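Stories > Short Fiction > The Slot by the Window

212 shares | 9 comments

My mother kept the books she meant to give away in a clear plastic rack on the table in the back room. When a slot was full she would put the books in a bag and walk them over to Hermans, where they gave her store credit she never used. By the time I came to help her move she had 474 dollars of it.

I flew in at the start of March. The new place was on Sanix Street, apartment 454, one bedroom and a closet with a folding door. She had measured it twice with a tape and once with her feet. The big shelves would not fit. The light wood table would, because it was square and she had decided it would.

"Start with the children's books," she said. "They're the easy ones."

I was 41 and they were my books, so I didn't agree with that, but I started with them.

We made an order for it. I took a book off the shelf, carried it to the table, wiped the cover and looked for loose pages. Then it went in the rack or in the box marked KEEP. The box was small. She had picked it out herself from a stack behind the grocery store, and I think she picked it for the size. The first morning we got through two shelves and she made noodles, and in the afternoon we did one more and she lay down.

Most of it went fast. There was a set of science readers I had never opened. There was a book on trains with the last page missing, and we both remembered who had torn it out. She put it in the rack anyway.

"They won't take it with a page gone," I said.

"They can look at it and decide."

The next book was the blue one with the animals.

I had forgotten how crowded that cover was. There's a tiger lying across the top, and a monkey with its mouth wide open, and a bear with its tongue out, and a leopard down in the corner with a frog next to it. They all have the same round white eyes, as if someone had just turned on the light. The title is 最棒的礼物, The Best Gift, and there's a red ribbon bow under it. I set it down on the table and wiped it from the middle out, the way she'd shown me.

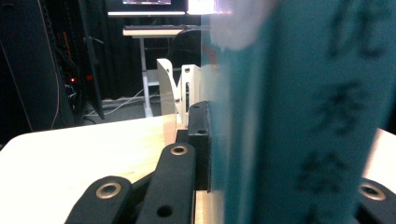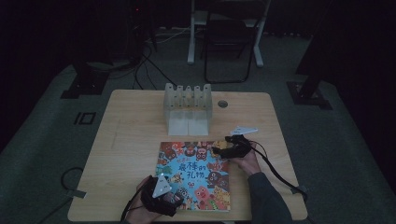
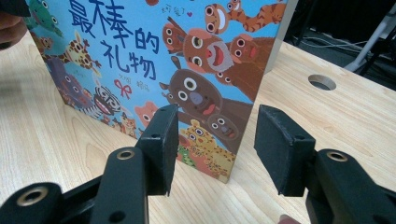
Carol Whitlow
Contributing writer, fiction

"Keep or go?" I said.

My mother came around the table and stood the book up so she could see it better. Her glasses were in the other room.

"What does that say?" she asked. She had her finger near the top edge, to the right of the title.

I bent down. There were two thin characters there, 好兔, and a tiny heart after them.

"Good rabbit," I said.

"Is it printed or did somebody write it?"

I tilted it toward the window. It looked like handwriting to me, but the title looked like handwriting too, and the title was printed. I rubbed it with my thumb and it didn't come off. I told her I couldn't say.

"I never called you rabbit," she said.

"No."

"Your father didn't either. He called you the boss."

She sat down. I thought she was tired again, but she was thinking. She asked me where the book had come from, and I said I had always assumed she bought it. She said she had always assumed it came from school. She was sure she hadn't bought it. In those years she wrote down everything she bought in a ledger from Bamum, the paper company where she worked, and she still had the ledgers, which were a different problem we had not gotten to.

So we looked. It took up the rest of the afternoon. I read out the pages and she said no, no, no. Shoes, rice, bus pass, shoes. Her handwriting got smaller toward the end of each month when she was running out of lines. There was a coat that cost more than I would have guessed. There was a line for piano lessons, which I had quit, and then the same line again for six months after I quit.

"I paid ahead," she said.

The book wasn't in there.

"It could be the girl upstairs," she said. "The one whose mother drove the bus. You two went back and forth all day. I never knew which toys were ours."

I remembered the stairs and a green door. I remembered someone who hopped down the last three steps every time, with both feet together. I couldn't get a face. I asked if they had moved away or we had, and my mother said they did, in the summer, and that they'd left a plant on our step that died.

"So it might be hers," I said.

"It might be hers. It might be the way they print it."

The room was getting dark and there were still two shelves to go. I picked the book up and held it over the box. It would go in only if something else came out. I took out a cookbook.

"Not that one," she said.

I put the cookbook back and tried the atlas, and she shook her head at the atlas too. She took the book out of my hands and walked over to the rack. She slid it into the end slot, the one nearest the window, with the cover facing in. Then she took the train book out of the rack and put it on the floor.

"Hermans closes at six," I said.

"I know what time they close."

She went to put the kettle on. I heard her open the cupboard and then open it again. I took down the next book, wiped it and checked the pages, and when she called out to ask what it was, I told her.

Contact | Submissions | © Himum Stories | Back to top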